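수세미는 왜 두 얼굴일까? 설거지에 숨은 과학

[인쇄하기] [이메일로 보내기]

밥을 다 먹고 나면 그릇은 저절로 깨끗해집니다. 적어도 많은 어린이가 그렇게 믿고 있습니다. 안타깝게도 이 믿음에는 근거가 부족합니다. 식탁에서 사라진 그릇은 부엌 개수대로 이사를 갔을 뿐이고, 누군가 씻어 줄 때까지 얌전히 기다립니다. 그릇은 인내심이 아주 강합니다. 밥풀은 그보다 더 강하고요.

물은 기름을 싫어해

개수대에 물을 틀고 기름 묻은 접시를 대 보세요. 물이 동글동글 뭉쳐서 도망가듯 굴러떨어집니다. 물 알갱이들은 자기들끼리 손을 꼭 잡고 있는데, 기름 알갱이는 그 손잡기 모임에 끼지 못합니다. 그래서 물을 아무리 많이 부어도 기름은 접시에 눌러앉아 모른 척합니다. 수도 요금만 오르지요.

이때 등장하는 것이 주방 세제입니다. 세제 알갱이는 아주 길쭉하게 생겼는데, 한쪽 끝은 물을 좋아하고 다른 쪽 끝은 기름을 좋아합니다. 줏대가 없어 보이지만 설거지에는 이런 친구가 꼭 필요합니다. 기름을 좋아하는 끝이 기름에 콕 박히고, 물을 좋아하는 끝은 바깥을 향합니다. 세제 알갱이들이 기름을 공처럼 빙 둘러싸면 기름은 접시에서 떨어져 나와 물을 따라 흘러갑니다. 이 공의 이름은 '마이셀'입니다. 저녁 식탁에서 한번 말해 보세요. 어른들이 조용해질 겁니다.

거품은 얼마나 있어야 할까?

거품이 많을수록 잘 닦일 것 같지요? 그렇지 않습니다. 거품은 세제가 공기를 품은 모습이고, 때를 떼어 내는 일은 물속의 세제가 합니다. 세제를 한 통 다 짜서 구름을 만들면 헹구는 데 한참이 걸리고, 그다음에는 꾸중을 듣는 데 한참이 걸립니다.

밥풀은 불려야 이긴다

밥에는 녹말이 들어 있습니다. 녹말은 물을 머금었을 때는 말랑하지만 마르면 풀처럼 굳습니다. 옛날에는 정말로 밥풀로 종이를 붙였어요. 그러니 그릇에 붙은 밥풀과 힘겨루기를 하지 말고 물에 5분만 담가 두세요. 녹말이 다시 물을 마시고 흐물흐물해집니다. 단, 5분이 다음 날 아침까지 이어지면 그건 불리기가 아니라 미루기입니다.

수세미의 부드러운 쪽, 거친 쪽

스펀지 수세미 중에는 두 겹으로 된 것이 많습니다. 부드러운 쪽은 구멍이 많아서 물과 세제를 듬뿍 머금고, 거친 쪽은 눌어붙은 것을 긁어냅니다. 유리컵이나 코팅된 프라이팬을 거친 쪽으로 문지르면 흠집이 납니다. 흠집은 아무리 씻어도 지워지지 않으니, 처음에는 늘 부드러운 쪽으로 시작하세요.

스테인리스는 왜 반짝일까?

스테인리스는 철에 크로뮴이라는 금속 등을 섞어 만듭니다. 크로뮴은 공기 속의 산소를 만나 눈에 보이지 않을 만큼 얇은 막을 만드는데, 이 막이 녹을 막아 줍니다. 살짝 긁혀도 막이 다시 생긴답니다. 여러분의 무릎보다 훨씬 빨리 낫는 셈이에요. 그래도 물기를 그냥 두면 하얀 점이 남습니다. 물은 100도에서 끓지만, 끓지 않아도 조금씩 공기 중으로 날아갑니다. 그때 물에 녹아 있던 광물질이 그릇에 남아 점이 되는 것이지요.

무엇부터 씻을까?

기름이 적은 것부터 씻습니다. 컵, 숟가락과 젓가락, 밥그릇, 접시, 마지막이 냄비입니다. 순서를 거꾸로 하면 냄비의 기름이 수세미를 타고 컵까지 여행을 갑니다. 그릇을 겹쳐 나르면 편하지만, 바닥에 기름이 묻은 그릇을 포개면 아래 그릇까지 기름을 나눠 갖게 됩니다. 나눔이 늘 아름다운 것은 아닙니다. 그리고 칼은 어른에게 맡기세요.

조리대와 개수대, 스테인리스 그릇이 있는 부엌
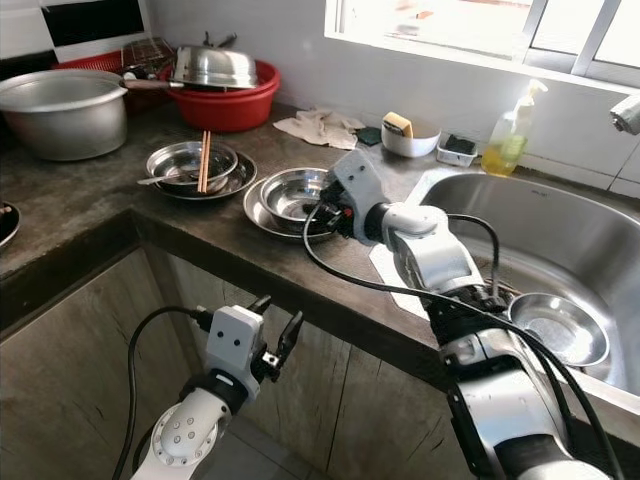
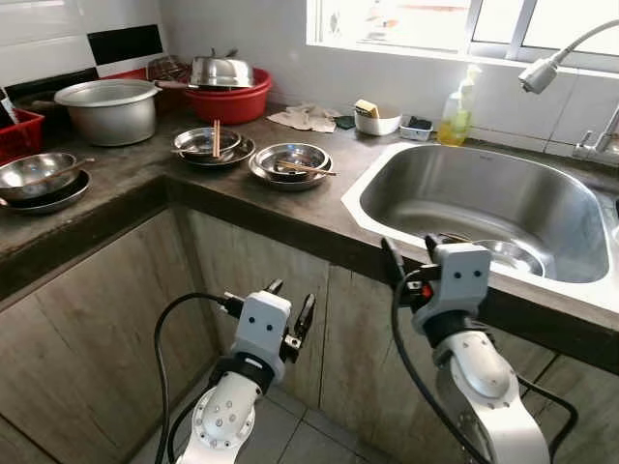 우리 집에서는 34초 만에 컵 하나를 씻는 게 제 기록인데요, 할머니가 보시더니 헹구기를 빼먹으면 기록으로 쳐 주지 않는다고 하셨어요. 그래서 다시 했더니 1분이 넘었습니다. 그런데 나무젓가락은 물에 오래 담가 두어도 되나요? - 독자 '보글보글'

나무는 물을 빨아들이므로 오래 담가 두지 않는 편이 좋습니다. 얼른 씻어서 물기를 닦고, 바람이 통하는 곳에 세워 말리세요. 기록은 헹구기를 포함해서 다시 보내 주시기 바랍니다.

관련 글
- 냄비 뚜껑은 왜 달그락거릴까?
- 행주에서 나는 냄새의 정체
- 양파는 아무 잘못이 없다
- 2가지 재료로 만드는 비눗방울

어린이 과학 읽을거리 디노라(Dinora) | 문의: 누리집 '편지함' | © 디노라 편집실 | 맨 위로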